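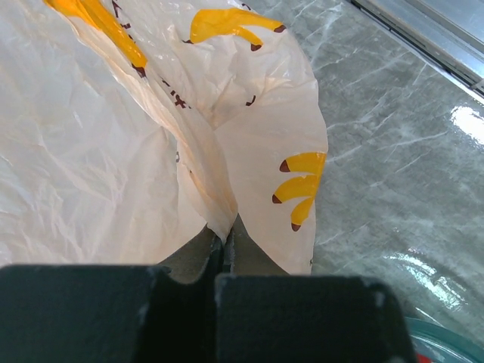
Fig. 1. Banana-print bag, white plastic

What We Keep in the Hall Closet: A Sorting Project for the Goremcombe Household Studies Class

When we first picked this topic we thought it would be an easy one, since everybody has a closet or a drawer full of bags and soft odds and ends, and we were a little embarrassed by how long it ended up taking. The plan was to sort 200 small household items from the Lastmont building into groups that a family could keep up with after we had gone home. We worked on it Tuesday evenings in November, usually with cocoa.

Plastic bags gave us the most trouble (and the most arguments!). A thin bag with a cheerful print on it, like the bananas in Fig. 1, feels too nice to throw out, but it slides off every shelf you put it on, and once it is wrinkled you can't tell how big it is without shaking it open. We tried folding them into triangles, which looked lovely and lasted until somebody needed one in a hurry.

Our next idea was to sort by color, so everything white and yellow went together, whatever it was made of. It made a very pretty shelf and we were quite proud of it.

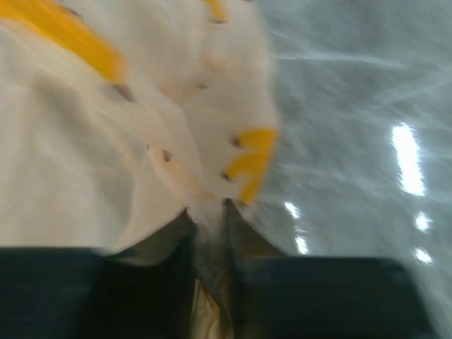

Omar Azar wondered whether color would mean much to a person hunting for one particular thing at seven in the morning, and suggested we go by how often each item gets used. We grumbled for a while and then tried it his way, with a daily bin and a bin for everything else, so 2 in all.

By the last session we had found a home for 187 items. The remaining 13 were mostly lids and cords, and they are still in a shoebox waiting for the Serra group, who are doing kitchens next term.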